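Bench notes, September
Karwood room, long table

09:20. Started on the loose tools and the odds and ends that have collected since the shelving went up. Aim for the morning: decide what lives on the table, what goes back to the Virside cabinet and what gets a label. Killian Guillot has the cabinet key until noon, so cabinet items are being grouped at the wall end.

Inventory sheet is the old one, last line used 2702. New lines continue from there. The column headed "condition" has been filled in with ticks by several people and means nothing. Will write a word in it from now on (good, worn, repair).

09:45. Drill. Checked chuck jaws by eye and by closing on a 6 mm bit: closes square, no visible wobble at low speed. Trigger returns cleanly. Forward/reverse slider is stiff in the middle position, noted as "worn". Battery latch holds. Charger is not with it. Last seen on the Sorrentino bench, to be confirmed. The drill stands upright on its battery, and that is how it should be left between jobs, chuck pointing along the table and away from the chairs. No bit left in.

Surface: the marble pattern shows swarf badly in poor light. Brush before wiping, otherwise the cloth drags it. No drilling directly on the table under any circumstances. Use the scrap board.

10:30. Small items gone through one at a time.

Glass bottle, screw cap, beige sleeve. Contents dark brown and granular, no label. Weighed with contents: 500 g on the kitchen scale. Needs a name and a month on it before it goes anywhere.

Wooden cube, light brown. Measured 50 mm on each edge, one edge slightly short when checked with the square. Fine as a spacer, not fine as a reference block.

Whiteboard eraser. Felt still usable. Belongs in the tray by the board.

Mini tripod, pink-red foam legs. Legs hold a bend. Will not carry anything heavy; tried it with the inspection lamp and it sagged after a minute. Keep for the small lamp only.

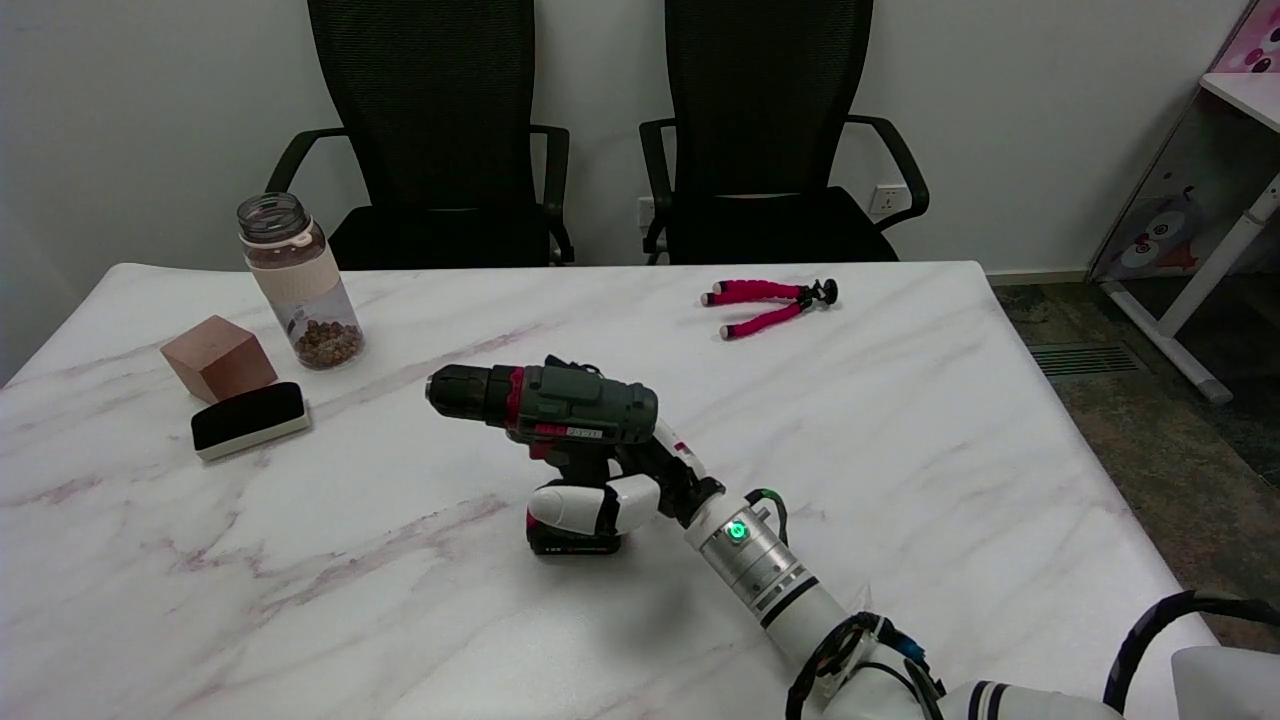

Vinh Hứa would keep the drill off this table altogether: the hard top does the battery housing no good, and people put it down faster than they think. He suggests a rubber mat at the far end, with the outline of the base drawn on it, so a missing drill shows up at a glance. He also wants the bottle dealt with before any of the rest, as an unlabelled container is the one thing on the list that would fail an inspection.

Agreed on the bottle. On the mat, undecided. There is an offcut from the Castton job which would do, but it is black and chips would be hard to see on it. Will try it for a week before cutting it to size.

11:40. Apinya Rungrueang thinks the bottle came over with the ballast samples. Asked her to check the sample list. Left unlabelled until she answers, with a strip of tape over the cap marked HOLD.

11:55. Found the charger, not at Sorrentino but behind the manuals, next to a 1991 parts catalogue for a pillar drill we no longer have. Catalogue to Leonardo Santoro, who may want it for the spindle drawings. Charger tested with the drill battery: light comes on, goes steady. Entered on the same line as the drill so they stop being separated.

To do
Free up the slider on the drill, dry lubricant only.
Eraser back to the board tray.
Cube: mark the short edge in pencil.
Ask Ottavio Lo Presti whether the scrap board can be replaced, as the present one is drilled through in most places.
Chairs stay pushed in when the table is in use for drilling.
Return cabinet key to the hook.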